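Okay so a thread, because I've been promising one since February and my notes app is getting embarrassing.

I spent the lockdown evenings teaching a simulated arm to pick up a red cube. By hand! Well, by remote control. I drive it, it records me, and later a little network tries to copy what I did.

All of it lives in a simulator called Grunier, which runs on my ancient desktop with the fan screaming. White arm, red cube, gray void. I never got around to giving it a table texture and at this point I'm fond of the void.

Two close-ups by the fingers and one from further back, all the same cube:

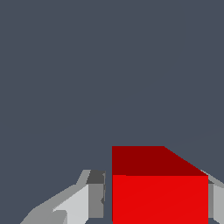
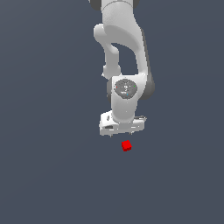
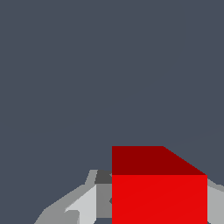 Abdul-Rahman Ankrah wants to know why I don't just script it. The simulator already knows exactly where the cube is, so you could write ten lines of code and go to bed.

Fair question and I did write those ten lines, first weekend. Works great. The trouble is that the script only works because it gets told the answer. I want the thing to look at camera pixels and decide for itself, and for that I need lots of examples of somebody doing it while the cameras roll.

(You can absolutely use the script to make the examples. I tried that too! The motions are so perfect that the network never sees what a small mistake looks like, so the first time it drifts a little it has no clue how to get back. My demos have plenty of small mistakes in them, believe me.)

So, how I drive. I started on the keyboard, one key per direction, and it was miserable. You end up moving like a typewriter: over, over, over, down, down. The network learned to move like a typewriter too.

Then I got a Dollitz, one of those knobs you push and twist with your whole hand, and it changed everything. You lean it forward and the arm goes forward. You twist it and the wrist twists. Took me 2 evenings before I stopped going left when I meant down.

Fingers open and close on a foot pedal, meant for page turning. I love that pedal more than any other thing I own.

The hard part of driving is depth. From the far view you can tell you're over the cube, more or less, but how far above it? I was forever stopping too high and pinching air. Hence the close camera down by the fingers. I keep both views side by side and flick my eyes back and forth like I'm checking mirrors.

And the close one is where you find out you're off center. The cube nearly fills the opening, so there isn't much slack on either side. If one finger gets there first it shoves the cube over before the other one arrives. Sometimes fine, sometimes the cube shoots off into the void at a speed I can only call personal.

Things I do differently now than on day one, in case you're trying this:

I pause above the cube for a beat before going down. But a SHORT beat. I used to sit there for ages lining things up, and the network learned that hovering is a lovely way to spend your life. It would get over the cube and just stay there. Forever. I trimmed all those pauses out with a script and it started going down again.

I start the arm somewhere different each time. Same with the cube. My first batch all began from the same pose and what I got was a robot with one very good trick.

I mess up on purpose. Come in too far left, notice, fix it, grab. Those runs are worth their weight in gold.

I delete the runs where I sneezed. (Kept one. It recovered beautifully.)

Also, stop when your hand gets tired. I looked back at the runs from the end of long sessions and they were sloppy in a way I couldn't feel while I was doing them. Now I do a batch, get up, make tea, come back.

Numbers, for the people who like numbers. I recorded 424 runs and kept 400. Training takes all night on my machine, so I set it going and close the door on the noise.

As of 7 May 2020 the best version gets 9 grabs out of 10 on starting spots it hasn't seen. The misses are nearly all the same miss, going down a hair early when the cube is far out to the side. Which, if I look at my own runs, is exactly what I do. Hello, me.

A few of you asked what I'm using to save everything. It's Flusteck, free, a bit clunky, and it stores the pictures and the knob readings with the same clock. Please get the clock right. I lost a whole week to camera images that were lagging behind the moves, so the network was learning to react to stuff it couldn't see yet.

Next up is stacking, so two cubes, and I'm already dreading the letting-go part. Letting go without dragging the top cube along with you is a real skill and my foot doesn't have it.

If anybody has used the Bauerfeind glove for this kind of driving, tell me if it's worth the money before I do something silly. Replies are open, I'll be up, the fan's too loud to sleep anyway.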